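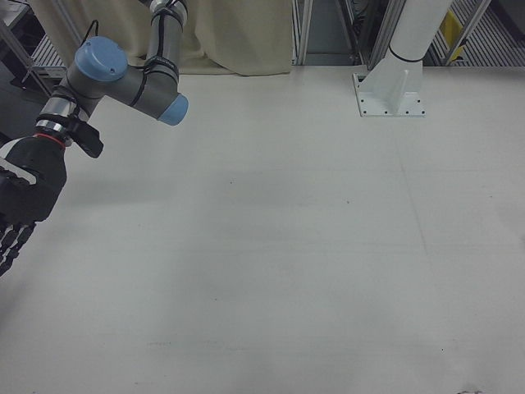 Light gray tabletop, faint seam line right of center.

Table tops: frequently asked questions

These answers cover the Phelan range of large tabletops supplied by Traltness. For frames, feet and cable trays, see the separate pages.

Why does a wide top have a seam?
Tops longer than 3000 mm are supplied in two sections and joined on site. The joint is closed with connector bolts from below and filled flush. A faint line remains visible on the light colors, mostly in low side light.

Can I feel the joint?
A fingernail will find it. A sheet of paper should slide across in both directions without catching. If it catches, loosen the bolts nearest that point, press the higher section down, and retighten. Start at the middle of the joint and work outward.

Can the seam be placed anywhere?
Within limits. It must be at least 200 mm from any fixed pedestal or clamp, and a support rail has to run under its full length. Send a sketch with the order if equipment will be bolted to the top. The cutting plan is drawn by Danilo Dela Peña, and changes are free until you approve it.

How do I remove smudges?
Wipe with a damp microfiber cloth and a drop of dish soap, then with a clean damp cloth, then dry. Use straight strokes along the long side. Most smudges left after cleaning are soap film – wipe again with plain water. For marker ink and adhesive residue, use isopropyl alcohol on a cloth. Do not pour it on the surface, and keep it off the joint filler.

What should I not use?
Scouring powder, melamine sponges, acetone, wax polish and silicone spray. Melamine sponges leave shiny patches on the matte finish that cannot be removed. Silicone spray makes later repairs to the filler fail.

Light gray or white?
Light gray hides dust and fine scratches better. White shows pencil and rubber marks within a day. Both have the same finish and the same price. Under cool lamps the gray looks slightly blue; under warm lamps it can look almost beige. Ask for a sample and look at it in the room where it will be used.

My second top is a slightly different shade. Is this a defect?
Small differences between batches are normal. The batch number is on a label on the underside. If you plan to add a top later, quote that number and we will match it while stock lasts.

Can I drill into the top?
Yes. Drill from the finished side with a sharp bit and a backing board clamped underneath. Seal the cut edge on the same day. Holes larger than 60 mm should be cut before delivery.

What does the filler kit contain?
Kit 229 has one tube of filler, a plastic spreader and two abrasive pads. It is enough for one joint. The filler can be wiped after one hour and loaded after 24. Do not sand outside the masking tape.

Who do I contact about a damaged top?
Lorna Fajardo, after-sales. Include the batch number, the order number and one photo taken from each end of the table.

Last revised 21 Feb 2020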